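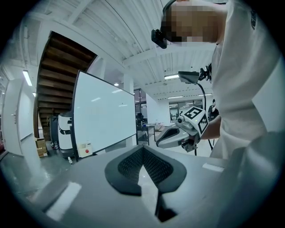 How do you get old dry-erase marker off a whiteboard without scratching it?

Write over the old mark with a fresh dry-erase marker, wait five seconds and wipe with a dry microfibre cloth. The solvent in the new ink lifts the old.

Lernari Workshop Tips
Posted in April by the Lernari desk

For grey haze across the whole board, use isopropyl alcohol on a folded cloth. Work from top to bottom in overlapping strokes, then wipe with clean water and dry. Abrasive pads and scouring powder will dull melamine permanently – the surface then holds ink and every later wipe leaves a ghost.

Boards on a stand: lock the castors first. Brace the back with one hand while wiping. Clean the marker tray last, as dust falls into it.

Store markers flat. Wash cloths without fabric softener; the residue colours the next wipe.

We use cookies to remember your preferences. Accept | Settings

© Lernari | Contact | Back to top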